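Reference > Film and Television > Publicity Practices > Milestone Claims

Milestone Collaboration Claims in Film Publicity

By the Stoten Screen Reference desk. Posted in March

A milestone collaboration claim is a statement, made in the run-up to a film's release, that two or more performers (or a performer and a director) are working together for a particular numbered time. Studios, publicists and the performers themselves all make such claims. They are common in entertainment news, where they supply a headline at little cost, and they are seldom checked before being repeated.

Origins

The practice is often said to have begun with the studio contract system, when the same actors were paired year after year and fan magazines kept lists. There is little support for this. Contract-era magazines did celebrate screen couples, but the habit of attaching a number to the pairing seems to have become routine only once searchable filmographies made the number easy to produce. Accounts that give an exact first instance should be treated with caution, as several different films have been put forward and none of the cases is well documented.

How the number is reached

No body sets rules for what counts as a collaboration. Publicists may include cameo appearances, voice parts, anthology films in which the two performers share no scenes, dubbed versions, television specials, and projects that were announced but never finished. Leaving out any of these changes the total. A claim can therefore be accurate under one method and wrong under another, and the method is almost never stated.

The best-known dispute over method concerns the comedy pair promoted by Kallham Pictures. The company's press notes described a new release as their 78th screen appearance together. The Ritchie Index, a privately run filmography, gave 71. The difference of 7 came from short films made for a single festival, which Kallham counted separately and Ritchie treated as one work. Neither side published its full list, and the larger number went on being used in interviews. Later articles that call the matter settled do not say how.

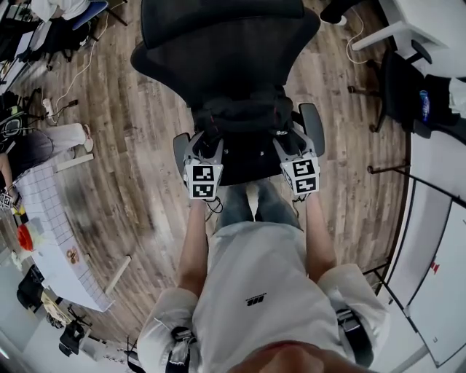 A black mesh office chair with gray armrests, seen from above.

Supporters of the practice say that it gives credit to long working relationships that might otherwise go unnoticed. That may be true of character actors, whose names rarely lead a campaign. Most claims, however, concern performers who are already famous, and they tend to appear in the weeks when a film most needs attention. Round numbers are heavily favored. A pair's 19th film is likely to pass without comment, while the 20th brings a cake, matching posts and a short video.

Effect on ticket sales

Trade writers frequently state that anniversary pairings perform better at the box office. The evidence is thin. The study most often cited, prepared for the Lisau Film Market, compared only 3 releases, all of them sequels with large advertising budgets. It made no attempt to separate the appeal of the pairing from the appeal of the series. A follow-up was promised in the market's program but does not appear to have been issued. Claims of a "reunion bonus" of around a fifth of opening revenue trace back to a panel discussion at the same event, and no source for the figure was offered there.

Social media

Joint posts by the performers are now the usual way of announcing a milestone. They are generally written in an informal style and include old photographs from earlier sets. Readers may take them as spontaneous. In many campaigns the date and wording are agreed on in advance, and some contracts list posts among the promotional duties. This does not show that the friendship is false, but a post of this kind is weak evidence for it. Entertainment sites that describe a bond as "beautiful" or "rare" are usually working from the post alone.

See also: Reunion casting; Screen couple; Press notes; Filmography standards

Last updated: March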